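Home | Lists | Archive | Search | Log in

Category: Backcountry & Touring > Trip Planning

[Trokomus-tour] Re: Farkeck traverse, skins or waxless for the middle section?

Hi all,

Great question, and I'm so glad somebody brought it up before the season gets away from us! I've done the Farkeck traverse three times now, twice on skins and once on a pair of waxless touring skis I borrowed from the rental desk in Trurnavlow, and I have opinions (you were warned).

On the earlier message:

> We're planning the full traverse from Trurnavlow to the Sorrentino
> hut, two nights. Three of us have done plenty of day tours but
> nothing this long. The middle part looks almost flat on the map.
> Is it worth carrying full length skins for that, or would we be
> happier on fishscales and just suffering a bit on the climbs?
> Also, how bad is the descent to the hut with an overnight pack?

Take the skins. I know the map makes that middle stretch look like a pond, but it rolls the whole way, and there are two short pitches after the creek where I was herringboning on fishscales, swearing, with a full pack on, while my partner shuffled straight up beside me on mohair. The rest of it was lovely on the waxless skis, I'll give them that. You glide down every little dip and you never stop to rip and stick. If the forecast is for soft snow and you're all good at sidestepping, go for it. On anything refrozen I'd want skins, and ski crampons in the top of the pack too.

What I do now is carry a mohair pair trimmed a little narrow. They weigh next to nothing, they slide so much better than the nylon ones I started on, and on the flats I can get a real kick going. Mine have done 67 days and the glue is still fine, but I fold them glue to glue every night and sleep with them in the bag. Wet skins on the second morning are the thing that ruins this trip. Bring two ski straps each for when the tips let go (they will).

Now the fun part! The high point is 1842 meters on my map and from there the descent to the hut is just glorious if you get it at the right time. Leave the first camp early, be on top by 11 a.m., and you'll have a few inches of softened snow over a good firm base. The top bowl is wide open and mellow enough that an overnight pack won't bother you once you've made ten turns. Below that it pinches into trees and you need to stay left of the drainage. We went right the first year and spent an hour climbing over blowdown with our skis on our shoulders, so please learn from us.
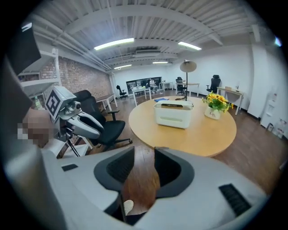 Packs are where I'd spend your planning time. A 40 liter pack is enough for two nights if you share a stove and you're using the hut blankets, and the smaller bag forces you to leave the silly stuff at home. Put the heavy things against your back at shoulder blade height, and get your hipbelt snug before you touch the shoulder straps. Then do a full dress rehearsal indoors, boots off, with everything spread out. A bit of bare wood floor like the one showing there is perfect for it, you can see every loose strap and glove. I lay mine out in the order I'll need it, shovel and probe and skins last so they go in on top. My whole load before food came in lighter than I expected the last time, and I noticed it on every single kick turn.

Boots: walk mode, obviously, but also bring a thinner pair of socks than you think. My feet swell on day two and I'd rather crank a buckle than lose a toenail again. Tape your heels at the car, before there's a hot spot.

For the hut itself, bring cash, 113 for the three of you was what we paid for both nights including wood. The lower bunks are warmer than the upper ones near the door. There's a big pot for melting snow but the lid has gone missing, so a scrap of foil is worth its weight.

One more thing, check the avalanche bulletin both mornings and not only at the trailhead. You get a bar or two of signal on the ridge above the first camp and nothing at all after that until the hut.

I'm hoping to be up there myself in March if the snow holds. If you see someone in a very loud orange jacket falling over on the flats, come say hi! And please post a report when you're back, I want to hear which skis you took.

Previous message | Next message | Sort by thread | Sort by date

Get the Trokomus-tour digest in your inbox. Enter your email to subscribe.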